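ok thread. teleop week at the Plundbridge unit, notes before I forget all of it. typing this on my phone with one glove on so

goal was 192 good demos of the sorting task. one arm, black plastic everywhere, pick the bits off the plastic, drop them in the tray. sounds dull. is dull. also weirdly hard

two ways of showing it. (a) grab the arm and move it yourself, hand over hand. (b) sit at the desk with the leader arm and drive it through the wrist view. we did both. strong opinions now

by hand first. feels great for ten minutes. you know where everything is, you can feel the contact, you just put the thing where you want it. then your shoulder goes

other trouble with by hand: YOU are in the shot. my sleeve is in half the early ones. Morag Cowie went through them and binned a pile, quite rightly, sorry Morag

also when you're pushing the arm you cheat. you look with your own eyes from up above, so you do stuff the wrist camera could never have told you to do. policy gets a clip where the arm swerves for no reason it can see. then it learns to swerve. great

so, remote. leader arm on the desk, back to the robot, wrist view only on the monitor. Torquil Kinnear's rule, no turning round. he sat there and watched us like an exam

first hour of no turning round is horrible. I drove into the plastic over and over. depth is just gone. you think you're above it and you're in it

black plastic is the worst stuff to do this on. every crease has a shiny line on it and every shiny line looks like an edge of something. spent ages creeping up on a fold

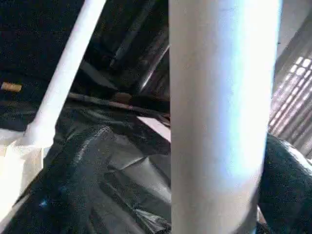
what helped: slow down BEFORE the thing gets big in the view. by the time it's big you've got no room and no context. Jessie McIver worked this out way ahead of the rest of us and her demos look lovely. mine look like someone parking a van

what also helped: pausing. we were all scared of pausing because idle time is bad data, etc. but a short stop before you commit is fine, we trim the long ones after. a short stop beats a wobble

wobble is poison btw. if you wobble in on every grasp the robot will wobble in on every grasp, forever, and do it with total confidence

numbers for those who asked. 110 remote demos kept so far. 89 thrown out, mix of by hand and remote. so no, not at 192 yet, stop asking lol

thrown out for: sleeve, dropped item, somebody knocked the bench, operator forgot which tray, operator (me) hit stop insted of start and did a beautiful one with no recording running

that last one hurt. best grasp of my life. gone

someone asked do you keep failed grasps. yes if the operator recovers cleanly. miss, back off, look, try again = keep. miss, panic, scrape along the plastic = bin. Ruaridh MacKinnon wants more recoveries, I think he's right, the old Geddes set had nearly none and that policy just froze the second it missed

froze with the gripper shut on nothing. and then carried "nothing" over to the tray very carefully

started doing recoveries on purpose this afternoon. close a bit short, open, back up, go again. feels silly to do it deliberately. you have to really mean the miss or it looks staged, and then you're teaching it to act

light changes through the day and the plastic changes with it. same fold, different shine. we argued about blocking the daylight. decided no, leave it, mix up the times instead. the arm has to live with it later anyway

would not do that for a first task though. first task, kill the daylight, get something working, then let the sun back in

thin stuff is its own problem. anything long and skinny, you want to come in square across it. easy to say. wrist only turns so far and halfway through you find out you started from the wrong side. Jessie rolls the wrist first, way up high, then comes down straight. copy Jessie

flat stuff, worse. push it against a crease and let the crease hold it. took me two days to stop trying to pinch it off the flat like a coin

and don't restage the same way each time!! we got lazy and kept putting the bits back where they'd just been. Idrisa Wanyama noticed, the arm was going to the same spot whether there was anything there or not. now one of us scrunches the sheet up between runs, no looking, just scrunch

software: recording through Pivirel, labeling in Zisodora. Pivirel fine. Zisodora logs you out if you breathe. save your labels every 5 clips, I'm serious, I lost a whole batch at lunch

operator tips, quick:
chair lower than you think
elbow on the desk, always
swap out before you're tired, by the time you feel tired the last few were already bad
no coffee right before, my hands were buzzing and it shows in the traces
say out loud what you're about to pick. sounds mad. stops you changing your mind halfway

changing your mind halfway is the big one for me. you go for one thing, spot a better one, veer off. perfectly sensible for a person. in the data it's just an arm that can't decide

would I still do by hand at all? yes, for the first few, to find out if the thing is even reachable. you learn the joint limits in your own arms, fast. then put it away and go sit at the desk

also good for visitors. let them push it about a bit, they get it straight away. then sit them at the leader arm and watch them go quiet

question from the replies, does the leader arm need force feedback. ours has none. you learn to read contact off the picture, the plastic starts to shift a hair before you feel stupid. would I like feedback, yes. would it fix my parking, doubt it

Torquil trained a rough one on what we had at tea time, just to see. it reaches. it comes down nicely. it closes early nearly every time, and so do I, so that's mine, hi

tomorrow: late closes, more recoveries, Jessie on the thin stuff, me on anything big and forgiving

right, battery on 5 percent, glove off, going home. will add to this when we hit the number

2021-05-28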